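Robots and pink wallpaper at the Oltus open day

I've walked past the Oltus building in Flolside more times than I could tell you, usually with shopping, and I'd always assumed it was something to do with kitchens. Wrong! They teach robot arms to handle ordinary household things, and last month they opened the doors for an afternoon so the rest of us could have a nose round. I went along at 2 with my notebook and came home a good deal later than planned. 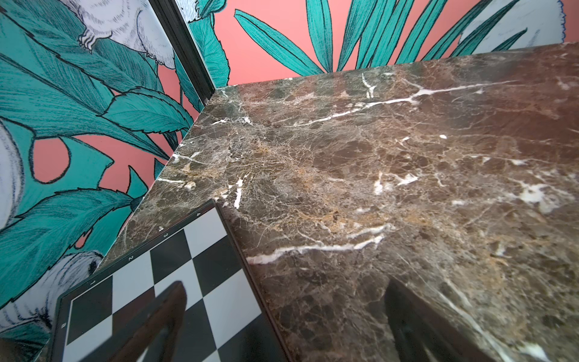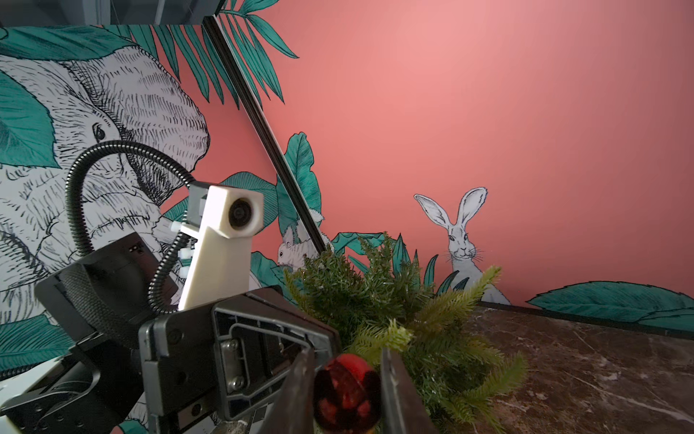
At the marble table: the chessboard, and the pine greenery with the second arm close by.

The doors are on Jakby Lane, round the back, and the queue was already past the bike racks when I got there (200 people through over the afternoon, I was told on the way out, and I believe it). They let us in a small group at a time, gave us all a sticker and asked us to stay behind the yellow tape. Fair enough. There was a boy in front of me who had to be reminded three times.

I'd been expecting something like a car factory, all grey paint and warning signs. What you get is a brown marble table and the loudest wallpaper in town, pink with big teal leaves, and birds and rabbits and an elephant drawn all over it. I want it for my hallway. One of the engineers told us the busy background is useful to them, as people's homes are full of patterns and shiny surfaces and a robot that only copes with a plain white room isn't much good to anyone. She'd clearly been asked about it all day and was very nice about being asked again.

The arms have a little camera down by the gripper, so they get a close view of whatever they're about to pick up. There's a screen on the side wall where visitors can watch what the camera sees, and I spent far too long in front of it. You lose all sense of size! A chess square fills half the view and the fingers loom up from the bottom like a pair of tower blocks.

The software they were showing is called Mansour, and this is its second year in development. As I understood it (and I had to have it explained twice), a person steers the arms by hand to begin with, over and over, and the program learns from all those goes. The bit they were keenest to talk about was getting two arms to share a table without getting in each other's way. I hadn't thought of that as hard, but then I remembered what it's like when two of us try to make a cup of tea in my kitchen.

Chess pieces are awkward because they tip, apparently, and Christmas greenery is awkward because it bends and springs back and snags on things. We were also told that shiny marble can confuse a camera, with all those veins and reflections. I asked whether one would ever do my decorations for me and was told to ask again in a few years, which I fully intend to do.

A few grumbles. The room gets very warm with a crowd in it, the talk was hard to hear at the back, and there were only 6 chairs, so if you've got bad knees like mine you'll want to get in early. The tea was free and the flapjack was excellent.

Oltus say they'd like to hold another one in October, with longer slots and a morning session for schools. It's free, but you'll need to book through the library desk this time, after the queue we had. Children under 3 can't go past the tape, even if they're being carried.

I'll be going again. I still want to know where they got that wallpaper.

14 comments | 37 shares

More local news
Jakby Lane roadworks to finish early
Flolside library extends its evening hours
Swimming pool roof: what happens next
Allotment waiting list opens again in April

Contact the newsdesk | Copyright Flolside News | Back to top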